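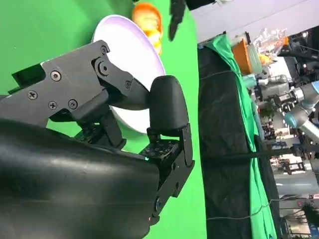 White plate on the green, first try with the orange and yellow

Green background for food shots – who else is hooked?

pelitz_kitchen wrote:
OK so I have been shooting my plates on gray and off-white for as long as I've been posting here, and last weekend I finally rolled out the bright green and I can't stop! White plate, something orange and yellow by it, and the color just jumps. I always figured green was for video people who wanted to swap in a beach later. But leave it green and it's so cheerful. I did a whole evening of it and my dinner was cold by the time I ate.

Questions for the group. Does anyone else use a strong color on purpose? And how do you keep the white plate looking white? The rim on mine comes out a tiny bit lavender and I can't decide if I love it or if it's a problem.

stanov70 wrote:
Love it. The orange does all the work there. Green and orange have been best friends since the first carrot. I use a roll of green paper, 38 inches wide, and let it curve up behind the plate so there's no line at the back. Cost me next to nothing and I've had it since October.

iris_bakes wrote:
I'm going to be the grump. That green is too much for food. It bounces up onto anything pale, so your cream and your icing go a bit sick. Fine for citrus, fine for tomatoes. Try it with a vanilla custard and come back to me.

pelitz_kitchen wrote:
Ha, fair, I haven't tried custard. Going to now just to see.

arancibia wrote:
Iris is right about the bounce but it can be handled. Move the plate farther from the part of the backdrop that stands up, and put a piece of white card on the side where the light is weakest. I also stick a white napkin folded small under the plate. You can't see it from a low angle and it keeps some of the green off the underside of the rim.

About the lavender: I'd guess your white balance. If the camera sees a whole lot of green it tries to fix it by adding the opposite, and the opposite of green is pinkish purple. Your plate is the only neutral thing there so it shows up on the rim first. Set the balance by hand off a sheet of plain paper before the food goes down.

stanov70 wrote:
Or it's the plate. I have two that I bought as white and next to each other one is plainly on the blue side.

arancibia wrote:
Could be! Easy test, hold it by a window next to printer paper.

iris_bakes wrote:
Keep the lavender if you like it. I think it's the nicest part, and you know I don't hand those out. It cools things down next to all that orange.

pelitz_kitchen wrote:
Window test done. Plate looks white as milk next to the paper, so I'm blaming the camera settings. And the custard – yes Iris, you win, it looked like pond water. I moved it forward the way arancibia said, with the card on the left, and it went from pond water to sort of pistachio. Progress! Apricots and peach slices were gorgeous though. Egg yolks too, I could look at those all day.

stanov70 wrote:
Try mango. Brush the cut side with a little water right before you shoot and it shines like glass. Sugar syrup lasts longer if you're slow like me.

iris_bakes wrote:
Syrup, yes. But don't brush pastry with water, it goes limp. Warm apricot jam, strained, thin coat. That gives you the gloss and you can still eat it after.

arancibia wrote:
Disagree a little, jam is heavy on anything small and it pools in the folds. I use plain syrup on both and just work fast.

iris_bakes wrote:
Then your jam is too thick. Loosen it with a spoonful of hot water.

arancibia wrote:
I'll give it another go. My last batch could have held up a shelf.

pelitz_kitchen wrote:
Doing mango AND a jam-glazed tart on Saturday. I'll shoot each one on green and on my old gray so we can settle this. I took up to 70 shots of one plate last time so be warned, there will be a lot to look at.

Comments

pear_and_plum – December 2014
Read this whole thread on my lunch break and ordered green paper. My husband is worried.

tinroof343
Has anyone tried it with blue plates? All my white ones are chipped.

slowspoon
Team gray forever, but the orange does look great.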